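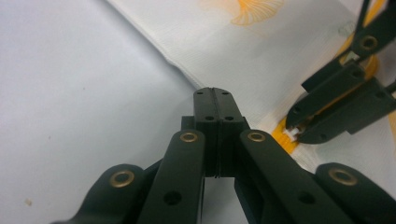
The Zokley two-finger set has been on our bench since May, and the sales sheet that came with it makes one claim we wanted to test: that the same hand tool a person uses to show a task can be copied by an arm with no loss of skill. We have heard that before from other sellers. So we spent our time on cloth, which is where most of these tools fall down. The white cloth with the orange ginkgo leaf is our usual test piece, thin enough to slip and just patterned enough to help a tracker. With the fingers closed, the two flat pads meet along a straight seam, and that seam is the first thing we look at on any gripper of this type. A pad that meets at the tip and gapes lower down will pick up a cloth edge and then lose it halfway through a fold.

We ran 56 folds with the Zokley pair and the same number with the Skimberg pair we bought last year. Zokley dropped the cloth 2 times. Skimberg dropped it 7 times. That sounds like a clear win until you look at how the drops were spread out. Five of the Skimberg drops came in one stretch, before we swapped a worn pad. Take those away and the two sets are level.

The claim we like least is the one about "natural feel." Three of us used the tools for 30 minutes each. One liked the trigger, one got a sore thumb, and one said it was like eating soup with salad tongs. None of that is data, but neither is the sales sheet.

Small items were more of a problem. Closing on a scrap at the very tip is easy to do once. Doing it again from a different angle takes practice, and the person holding the tool tends to fix the mistake with the wrist without noticing. The arm will then be asked to learn that wrist twist too. We would like to see a maker talk about this openly. Zokley's support desk sent us a link to a video.

On the camera side, the wrist view is good at close range and gives up a fair amount of room to the gripper itself. The linkage arms spread wide at the bottom of the picture. If your task happens low and near the wrist, expect to miss some of it. Skimberg has the same trouble, a little worse on the left.

Our recording log now stands at 3,551 clips across both sets. A good share of those are false starts, and we have not finished sorting them. Until we do, we would not put a success rate in print, and we would ask anyone who quotes you one how many clips they threw out first.

Would we buy the Zokley set again? For cloth work, perhaps, if the price came down or the spare pads were sold singly. They come only in packs, and we wear out the left one first. Readers with a working Skimberg pair have no reason to switch yet. We plan to run both on the Gebreyes controller next, using the same cloth and the same folds, and will print the drop counts whichever way they fall.

Home | Bench Notes | Back Issues | Subscribe

Related items
Gebreyes controller: first week of setup
Wrist cameras and the trouble with glare
How we score a cloth fold
Spare parts: what we ran out of

Flasmont Bench Newsletter | Contact the editor | All rights reserved | Back to top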